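Kullico 4 reads a task as a list of named steps, and each step is matched against a saved workspace profile. This page covers making a profile for a kitchen counter and tuning the planner so it stops rejecting poses close to the cabinets. It assumes the driver is installed and the arm answers to `kullico ping`.

## 1. Save the base pose

Clamp the mounting plate before you calibrate. If the plate moves later, repeat this step. Then run:

```
kullico base save --profile illwood
```

The profile is a plain text file. Ours is named after Illwood, the test kitchen setup we use for all the Tormont tasks.

## 2. Add the fixed surfaces

Enter the countertop, the cabinet fronts and the wall as boxes. Leave small things such as mugs out of the profile; the perception node adds them at run time. Dark, shiny stone gives poor depth, so type in the counter height by hand.

## 3. Set the clearances

The default clearance is 28 mm everywhere. That suits the arm links but is too much for the fingers, which have to work right beside the counter edge and the drawers.

```
clearance:
 links: 28
 fingers: 4
```

Keep the two values separate. A single low value lets the elbow pass too close to the upper cabinets.

The first picture has the gripper holding a capped cylinder near the counter edge, and the second has it over a partly open drawer. 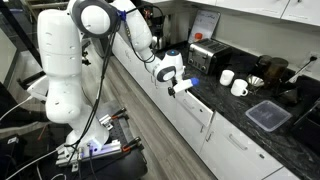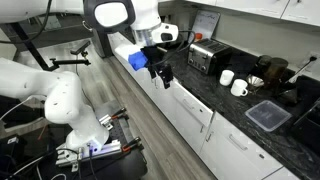
## 4. Mark the drawers as moving parts

A drawer entered as a fixed box blocks every plan that goes into it. Give it a slide axis and a travel limit:

```
kullico part add drawer_1 --type slide --axis x
```

The planner now checks the drawer at its current position — read from perception — and not at the closed one.

## 5. Replay and check

Run the Ogbonna checker on the finished profile:

```
ogbonna check illwood --replay
```

Our last replay tested 1,266 poses and flagged 27. Most of those were wrist poses near the wall, and they cleared after we corrected the wall box. Open each flagged pose in the viewer before changing a clearance, and rerun the check after every edit.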